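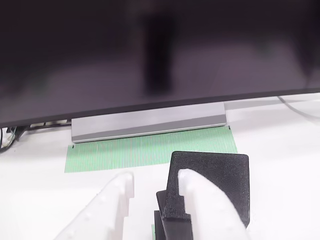
*A switched-off monitor above a striped green mat.*

**Pokwood ends paper rates notices for most properties**

October 4, 2022 - Pokwood council will stop mailing paper rates notices to 1382 properties from the next billing run, after owners registered for electronic delivery during a trial that began in June.

The notices will be sent as PDF attachments to the email address held on the property file. Owners who have not registered stay on paper and do not need to do anything. The council has 2000 rateable properties on its books, including vacant blocks and the industrial lots along the Ondari road.

Each electronic notice carries the same content as the printed version: assessment number, land valuation, rate in the dollar, waste charge, any arrears and the due date for each instalment. Payment reference numbers have not changed. Direct debits already in place will continue under the existing authority.

Where an email is returned as undeliverable, the billing system will make a second attempt the next day. If that also fails, a paper notice is printed and posted within 7 days, and the property reverts to paper until the owner supplies a new address. The statutory payment period is counted from the date of the notice that reaches the owner - not from the first failed email.

Properties with more than one registered owner will receive a single email unless each owner has asked for a copy. Managing agents can nominate one address for all the properties they look after, but need a signed form for each owner.

The change follows the move of the council's property register to Devura, a records package supplied by Thoroddsen. The earlier system could not attach a document to an outgoing email, and reminder notices were produced by exporting a spreadsheet and merging it by hand. A check of the transferred data in June found 200 files with out-of-date postal addresses, most of them for blocks that had changed hands since the last general valuation.

Owners can switch back to paper at any time without charge. Requests received after a billing run has closed will apply from the following instalment. Forms are available at the customer service desk and on the rates page of the council website.

Water accounts are billed separately and are not affected.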